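Workshop notebook, Prestberg bench
October 2022
Suturing, and what it has to do with the mending pile
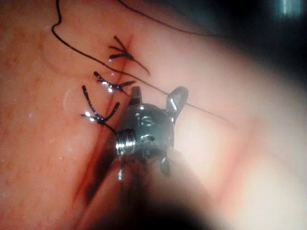
I promised Morven I would write up my half of the argument we had over lunch, so that it exists somewhere other than on the back of her envelope. The question was whether the jobs we keep calling simple (sewing on a button, darning a work glove, closing the mouth of a flour sack) are nearer or further off for a machine than the jobs everyone calls difficult. Her view is that if an instrument can put a row of stitches in tissue and knot each one, then a torn pillowcase ought to be a holiday. My view is that I would like to see the pillowcase first.

What I keep coming back to is the thread. Three knots tied along the cut, short tails splayed out, and then a great long loop of black suture still to be dealt with, wandering off across everything and passing right beside the jaw. Anyone who has hemmed curtains knows that loop. My grandmother used to cut her thread no longer than her forearm and would smack your hand if you pulled off more, and she was quite right, as I find out every time I set up the Wovetti arm with a generous length and come back to find it wrapped round the wrist joint. Managing the slack is most of the job. Putting the needle through is a moment, and then you have all that line to draw in without catching it on something or pulling the last stitch tight enough to pucker.

Also the glare. Wet surface, polished steel, light coming from close by, little white highlights on everything including the knots. I grumble about the reflections off our bench clamps, and I think I shall grumble less.

Where I part company with Morven is over who is doing the deciding. I don't know enough about how the surgical people share the work between a person and the instrument, and I'm not going to pretend to in a notebook that Octavio reads. But the picture tells me only that the tool end is good enough. A small steel tip can work in among stitches that close together, and that is a real thing to have settled, because for years the excuse in our shop has been that the fingers weren't up to it. Ours may not be. Somebody's are. So for mending, the part still missing is knowing which bit of cloth you are looking at and what it is going to do next when you tug it.

Notes on our own effort, for the record.

Joaquín stretched a piece of old cotton sheeting over the embroidery hoop and made a straight cut in it, and we asked the Wovetti for five separate stitches, each with its own knot. We chose separate ones over a running seam so that one bad stitch wouldn't undo its neighbours. It managed 2 that I would wear in public. On the third the tail slipped out of the jaw during the second throw and the arm carried on cheerfully tying a knot in nothing at all, with great precision. Joaquín stopped it there. The whole attempt took 170 seconds up to that point, and he then finished the other three by hand while telling me about his daughter's swimming, so there is your comparison.

We then took the hoop off and tried the same cut with the sheet lying loose on the bench. I won't dress it up. The cloth followed the needle upwards like a tent and the cut closed itself into a fold, and the arm had no idea that the edge it wanted was now underneath. Yamila thinks we should stop treating this as a sewing problem altogether and spend November on holding: a second gripper that does nothing except keep the cloth flat close to the needle, the way your left hand does without being asked. I think she is right and I am slightly cross that I didn't say it first. Hipólito has an old Insaurralde gripper in the cupboard with soft pads on it. One pad is split but it would do to begin with.

Other household things we touched on, since the page is open. Folding tea towels: still fine if they start flat, still poor from a heap. Threading the needle: we have been cheating with the self-threading sort and I would like us to go on cheating. Buttons: not tried. Morven says a shank button would be easier than a flat one because there is only the one loop to aim for, and I said that was back to front, as you can't see the loop once the button is sitting down. Neither of us had a button with us.

On the glove question from Mukmont, who asked whether we could patch their canvas work gloves by machine: please can whoever answers them say not yet, and say it kindly. They were very decent about the sacks. A glove has an inside, and everything I have written above about cloth that moves is worse when there is a second layer waiting behind to be stitched to the first by accident. I did it myself on a sock last winter and didn't notice until I put my foot in.

To do
Shorter thread, forearm rule, mark the length on the bench edge in pencil.
Check the tail is still in the jaw before the second throw. Octavio thinks the grip current will show it. I have my doubts with thread this thin but it costs an afternoon.
Insaurralde gripper out of the cupboard, new pad.
Matt tape on the clamps.
Ask Yamila for the rest of that sheet before it goes for rags.
Bring a button — both kinds.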